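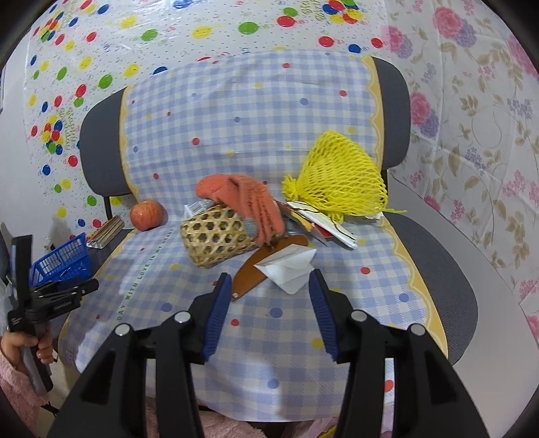 The tablecloth in question, over a gray chair

How do I get old fold lines and a musty smell out of a gingham tablecloth?

Posted by Borska, Jun 6, 2021

I have a blue and white gingham tablecloth with small dots on it and a mustard yellow edging. It came in a box of linens from my aunt's house. It was folded in the same squares for many years and the creases will not come out. I ironed it on medium with the steam on, twice, and the lines are still there. It also smells like the inside of a cupboard.

There is no label, so I don't know if it is all cotton or a blend. I have not washed it yet because I'm worried the red dots will run into the white. I would like to use it for a lunch at the end of the month. It doesn't have to look new. I just don't want a grid across the table.

Our water is hard here, if that matters. The washer is a front loader and goes down to 80 degrees F on the cold setting. I have white vinegar, baking soda and regular liquid detergent in the house and would prefer not to buy a special product.

Flumar
3161 posts

Test the dye first. Wet a white cotton rag, press it on a red dot near a corner and leave it there for ten minutes with something heavy on top. Do the same with the yellow edging. Trim is often a different fabric from the body and it can bleed when the print doesn't. If the rag stays white, you can wash it in cold water.

For the smell, soak before you wash. Fill a tub or a big sink with cold water, add a cup of vinegar, and leave the cloth in for an hour. Rinse it well, then run it on a gentle cycle with half the detergent you would normally use. Hard water and too much detergent leave a film that holds odors. Do not put the baking soda in with the vinegar. They cancel each other out and you end up with salty water.

The creases are a separate problem. Medium steam on a dry cloth won't do much for a fold that old. Take it off the line while it is still damp, lay it face down on a towel, and iron along the crease with firm pressure. Start on the low setting and go up. If the iron begins to drag or the fabric gets shiny, you have some polyester in there and should go back down. I did a whole set of my mother's napkins this way in February and got all but two flat.

If you can still see a line after that, mix one part vinegar to three parts water in a spray bottle, mist the line, and iron it again through a thin dish towel. Try that on a corner too.

When you put it away, roll it on a cardboard tube with an old pillowcase around it. If you have to fold it, fold it in a different place each time.

Babić
127 posts

Agree with the soak. I would hang it outside in the shade for a day first, that alone might take care of most of the smell. Not in full sun, it fades reds.

Also check the folds for brown or yellowish marks before you iron. Heat can set them. If you find any, soak it overnight in cool water with oxygen bleach powder and look again in the morning. I know you said no special products but it is cheap, a 500 gram tub lasts me a year.

Erkumix
new member

just put it in the dryer with a wet towel for 15 min. works on shirts

Flumar
3161 posts

The dryer is fine for shirts. I wouldn't do it here until you know what the edging is made of. If it shrinks and the rest doesn't, the border will pucker and you can't iron that out.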